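My second winter in Ginthorpe

When I moved to Ginthorpe, I did not know how to sleep in a cold house. In my country the heating is paid by the building and we open the windows in January. My first bill was 127 for one month, and I read it 3 times.

My neighbor Flora Crichton told me to stop heating the bedroom and to buy a good wool blanket. I was not convinced, but I did it in September, before the prices went up.

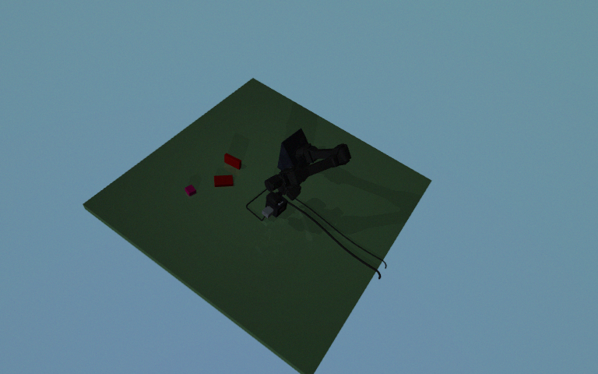

The blanket is heavy, and the first nights I woke up with tired legs. Now I sleep until seven. I also close the curtains at four in the afternoon, which my mother finds very sad when she calls me.

My last bill was 100. I still want to learn how to fix the gap under the kitchen door.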